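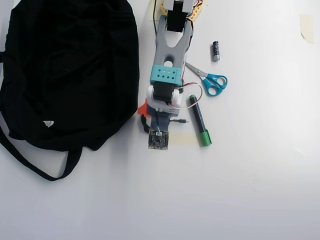

Schwarze Tasche mit langem Riemen auf weißer Tischplatte.

Sie packt beruflich fremde Taschen aus. Seit sechs Jahren arbeitet sie für die Firma Stendberg, die Büros und Werkstätten beim Sortieren berät, und ihren Namen möchte sie nicht im Netz lesen. Zum Gespräch haben wir uns am späten Vormittag in den Räumen von Fondmont getroffen, wo sie im Februar einen Kurs über Arbeitstaschen gibt. Er kostet 29 Euro und ist ausgebucht.

Sie fängt immer mit der Tasche selbst an, erzählt sie, und erst danach kommt der Inhalt. »Die Leute wollen sofort eine neue kaufen. Ich sage dann: Stell die alte erst mal auf die Waage.« Ihre eigene wiegt leer 716 Gramm, mit der üblichen Ausrüstung ist es ein Vielfaches. Für Kabel, Werkzeug und Kleinteile hat sie sich eine Grenze von 700 Gramm gesetzt. Ob sie die einhält? »Im Sommer ja. Im Winter kommen Sachen dazu, von denen ich im März nicht mehr weiß, warum.«

An weichen Taschen stört sie, dass sie auf dem Tisch keine Form halten. Was unten liegt, findet man mit der Hand und selten mit den Augen. Schwarzer Stoff macht es schwieriger, vor allem bei schwarzen Kabeln. Manche Hersteller nähen deshalb ein helles Futter ein, die Firma Chidiac zum Beispiel, deren Taschen sie eine Zeit lang benutzt hat. »Das Futter war gut, der Reißverschluss nicht.«

Lange Riemen nimmt sie ab oder legt sie unter die Tasche, bevor sie anfängt. Hängt ein Riemen über die Tischkante, bleibt irgendwann jemand mit dem Stuhl daran hängen.

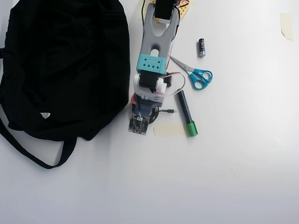 Für eine Arbeitstasche rechnet sie 40 Minuten, den Tisch eingeschlossen. Eine weiße Platte ist ihr am liebsten, auf Holz übersieht sie kleine Schrauben. Scheren und andere Klingen kommen bei ihr zuerst weg, und zwar in ein festes Etui. »Eine Schere gehört nicht lose in einen Stoffbeutel. Da kann mir jeder erzählen, dass es zehn Jahre gut gegangen ist.«

Danach sortiert sie nach Häufigkeit. Was täglich gebraucht wird, kommt in das vordere Fach, der Rest in kleine Beutel, die sie mit Malerkrepp beschriftet. Batterien bekommen eine eigene Dose mit Deckel, volle und leere getrennt. Früher hat sie dafür Filmdosen genommen, die sind inzwischen schwer zu bekommen.

Bleiben die Kabel. Sie legt jedes in Schlaufen, so groß wie eine Handfläche, und sichert es mit einem Klettband. Um die Hand wickeln mag sie nicht, davon verdrehen sich die Adern. Kabel, die zu keinem Gerät mehr gehören, kommen in eine Kiste im Flur und nach einem Jahr zum Wertstoffhof.

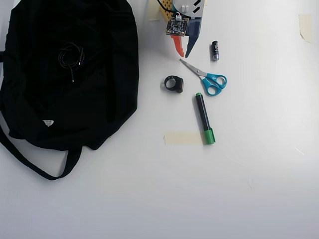
Klettband halte bei ihm keine zwei Monate, warf ein Kursteilnehmer ein, der noch seine Jacke suchte. Er nehme Gummiringe vom Einmachen, die seien billiger, und verloren gingen sie genauso.

Sie ließ das gelten. Gummi werde mit der Zeit klebrig, meinte sie nur, das sehe man an alten Haushaltskabeln. Im Lager bei Sitton, wo sie vorher gearbeitet hat, habe man ganze Rollen davon wegwerfen müssen.

Zum Schluss wollte ich wissen, wie es in ihrer eigenen Tasche gerade aussieht. »Zwei Kassenbons, ein Apfel und ein Ladegerät, das meiner Schwester gehört«, sagte sie. Das Ladegerät will sie nächste Woche zurückbringen.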